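Adding Memory to an Old Dell Tower

I got this tower from my neighbor Mogens Holst, who was done with it, and I wanted more memory in it before it went to my niece for school. If you've never opened a desktop before, memory is a great first job!

Shut down, pull the power cord, then hold the power button for 5 seconds. Lay the case on its side, blue latch toward you, and take the side panel off. Touch bare metal on the case before you touch anything else (I do it again every time I walk off for coffee).

Now find the memory slots — they're the long black ones next to the processor. Push the latches open, line up the notch in the stick with the bump in the slot, and press down on both ends until they click. It takes more push than you'd think. I bought 2 matching sticks from Bech for a total of 16 GB, and matched pairs go in matched slots, so check the manual for yours.

The case open on its side: 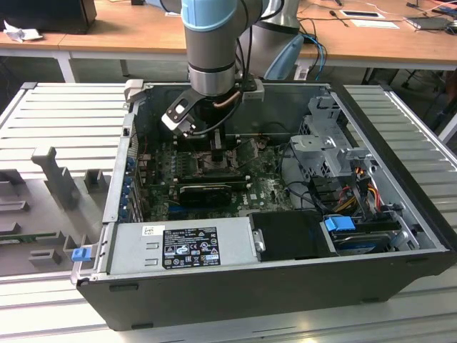
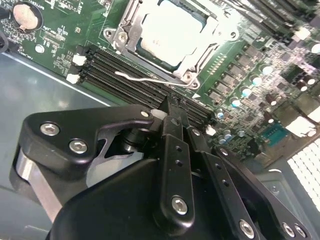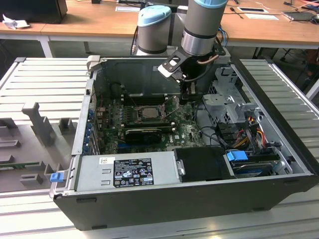
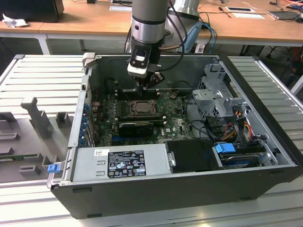 Before you close up, run a finger along the cables and make sure you haven't knocked one loose. Mine beeped at me the first time I ever did this, years ago, and all it needed was one stick pushed in harder. Panel on, cord in, power up, and look at the memory total in the setup screen.

Recent posts
Cleaning a noisy case fan
The Derenau desk lamp, rewired
Which screws go where

Contact | © 2022 Stirkgate Workbench | Back to top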